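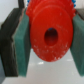 Borkero 기계요소 용어집 (한국어·독일어·영어)
버전 2

개요

Borkero는 기계요소, 그중에서도 치차와 축 이음 관련 용어를 한국어, 독일어, 영어로 대조한 텍스트 데이터다. 기술 문서 번역, 용어 일관성 검사, 검색 색인의 동의어 확장에 쓰도록 만들었다. 표제어마다 정의, 품사, 분야 표지, 이형 표기, 용례가 붙어 있다. 수치 규격이나 치수표는 수록하지 않는다.

원자료는 Reinhold Hellwig가 작성한 독일어 색인 카드다. 카드에는 독일어 표제어와 짧은 정의, 그리고 관련어가 손글씨로 적혀 있었다. 이를 Gondale에서 전사하고 한국어와 영어 대응어를 붙였다. Fedness는 배포본의 형식 검증과 저장소 관리를 맡는다.

파일 구성

terms.tsv: 표제어 본표. 한 행이 한 개념이다.
variants.tsv: 이형 표기와 폐어. concept_id로 본표와 연결된다.
usage.tsv: 용례. 문장 단위이며 언어별로 행이 분리되어 있다.
relations.tsv: 상위어, 하위어, 부분어 관계.
cards_raw.txt: 색인 카드 전사 원문. 맞춤법을 고치지 않았다.
CHANGES: 변경 이력.
LICENSE: 이용 조건 전문.

모든 파일은 유니코드 텍스트이고 구분자는 탭이다. 따옴표로 필드를 감싸지 않는다. 필드 안에 탭이나 줄바꿈은 들어가지 않는다. 스프레드시트 프로그램으로 열 경우 자동 서식 변환을 꺼야 한다. 켜 두면 모듈 표기와 분수 표기가 날짜로 바뀌는 사례가 보고되어 있다.

본표 필드

concept_id: 개념 식별자. 버전이 바뀌어도 재사용하지 않는다.
ko: 한국어 우선어.
de: 독일어 우선어. 명사는 첫 글자를 대문자로 쓴다.
en: 영어 우선어. 영국식과 미국식이 갈리면 영국식을 우선어로 두고 나머지는 variants.tsv에 둔다.
pos: 품사. 명사구는 명사로 처리한다.
domain: 분야 표지. gear, shaft, bearing, joint, general 중 하나.
def_ko: 한국어 정의.
src: 출처 표지. card는 색인 카드, add는 전사 이후 추가분.
status: 검토 상태. draft, checked, frozen 중 하나.

정의문 작성 원칙

정의는 한 문장으로 쓴다. 표제어 자신이나 그 파생어를 정의 안에 넣지 않는다. 상위어를 먼저 정하고 구별되는 속성을 덧붙인다. 용도는 그 용도가 개념을 가르는 경우에만 적는다. 재료는 정의에 포함하지 않는다. 같은 형상의 부품이 강재, 황동, 플라스틱으로 모두 제작되므로, 재료를 정의에 넣으면 하위어가 불필요하게 늘어난다.

우선어 선정

한국어에서는 동일 개념에 한자어, 고유어, 외래어가 병존하는 경우가 많다. 본 용어집은 다음 순서로 우선어를 정했다. 먼저 현장 문서와 교재 양쪽에서 쓰이는 말을 택한다. 양쪽의 용어가 다르면 교재 쪽을 우선어로 하고 현장 용어는 이형으로 둔다. 교재 사이에서도 갈리면 복합어를 만들기 쉬운 쪽을 택한다.

Zahnrad의 대응어는 기어를 우선어로, 톱니바퀴와 치차를 이형으로 처리했다. 기어가 복합어(평기어, 헬리컬 기어, 베벨 기어)에서 안정적으로 쓰이기 때문이다. 다만 Zahn의 대응어는 이로 두었다. 이끝, 이뿌리, 이두께, 이너비가 모두 이 계열이다. 따라서 한 표 안에 외래어 계열과 고유어 계열이 섞여 있으며, 이는 의도한 상태다.

Nabe와 Bohrung은 카드에서 자주 혼용되어 있었다. Nabe는 바퀴나 기어의 중심부에서 축과 결합하는 부위이고, Bohrung은 그 부위를 관통하는 구멍이다. 본표에서는 각각 허브와 축구멍으로 분리했다. 현장에서 쓰는 보스는 허브의 이형으로 등록했다. 두 개념은 relations.tsv에서 전체와 부분 관계로 연결된다.

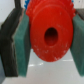

Kopfkreis와 Fußkreis는 이끝원과 이뿌리원으로 옮겼다. Teilkreis는 피치원이다. 영어 쪽에서 reference circle과 pitch circle을 구별하는 문헌이 있으나 카드는 이를 구별하지 않는다. 본표는 카드를 따르되 usage.tsv의 비고란에 구별이 필요한 용례를 표시해 두었다. 전위 기어를 다루는 문서에 적용할 때는 이 표시를 확인해야 한다.

Flankenspiel은 백래시로 옮겼다. 카드에는 Spiel만 적힌 경우가 있는데, 이 경우 문맥에 따라 백래시, 틈새, 유격으로 나누었다. 문맥으로 결정할 수 없는 카드는 status를 draft로 남겼다.

전사 절차

카드 한 장을 전사자 2명이 각각 입력하고, 두 입력을 대조해 차이가 나는 곳을 원본과 다시 맞추었다. 판독이 되지 않는 글자는 밑줄로 남겼다. 작성자 고유의 약어는 cards_raw.txt에서는 그대로 두고 본표에서만 풀어 썼다. 약어 해석의 근거가 다른 카드에 있으면 그 카드의 식별자를 CHANGES에 적었다.

카드 앞면과 뒷면의 내용이 서로 맞지 않으면 앞면을 따랐다. 뒷면에만 있는 관련어는 relations.tsv에 넣되 status를 checked로 올리지 않았다. 줄을 그어 지운 표제어는 수록하지 않았고, 지운 자리 위에 새로 쓴 말만 입력했다.

품질 검사

배포 전에 다음 항목을 자동으로 검사한다. concept_id의 중복, 필수 필드의 공백, 관계의 순환, variants.tsv와 usage.tsv에서 본표에 없는 식별자를 참조하는 행. 하나라도 걸리면 배포본을 만들지 않는다.

자동 검사와 별도로 배포본마다 본표에서 행 100개를 무작위로 뽑아 사람이 정의와 대응어를 읽는다. 추출에 쓴 난수 시드는 CHANGES에 기록한다. 이 단계에서 나온 수정은 해당 행에만 적용하지 않고 같은 분야 표지가 붙은 행 전체에 대해 같은 오류가 있는지 다시 찾는다.

Shao 형식 변환

용어 관리 도구에서 바로 불러올 수 있도록 Shao 교환 형식으로 변환하는 스크립트를 tools 디렉터리에 두었다. 변환 시 relations.tsv의 부분어 관계는 Shao에 대응 필드가 없어 비고란에 문자열로 들어간다. 역변환하면 이 정보가 복원되지 않으므로 원본 편집은 항상 TSV에서 한다.

알려진 문제

복합어 분할이 일관되지 않다. 헬리컬 기어는 띄어 쓰고 평기어는 붙여 쓴다. 검색 색인에 쓸 때는 공백을 제거한 형태를 함께 등록하는 편이 좋다.

bearing 분야는 검토가 덜 되었다. draft 상태의 행이 다른 분야보다 많고, 영어 대응어가 비어 있는 행이 있다.

용례 가운데 독일어 문장은 대부분 카드에서 왔고 문체가 오래되었다. 현대 기술 문서의 문체를 대표하는 표본으로 쓰기에는 적합하지 않다.

joint 분야의 Kupplung은 커플링과 클러치 양쪽에 대응한다. 본표에서는 concept_id를 나누어 별도 행으로 두었으므로 독일어 필드만으로 조회하면 결과가 둘 이상 나온다. 조회 키로는 concept_id를 써야 한다.

권장하지 않는 용도

안전 관련 문서의 최종 번역에 검토 없이 적용하는 것, 규격서의 용어 정의를 대체하는 것, 치수나 공차의 근거로 인용하는 것은 권장하지 않는다.

수정 제안

오류 신고에는 concept_id, 해당 필드, 제안하는 값, 근거 문헌을 적는다. 근거 문헌이 없는 제안은 보류 상태로 등록하며, 365일 동안 보완이 없으면 닫는다. 닫힌 제안도 같은 식별자로 다시 열 수 있다. 접수분은 금요일에 일괄 검토한다. frozen 상태의 행은 대응어를 바꾸지 않고 이형만 추가한다.

다음 배포본은 11월로 잡혀 있다. bearing 분야의 영어 대응어 보완과 복합어 띄어쓰기 정리가 포함된다. 필드 구조는 바뀌지 않는다.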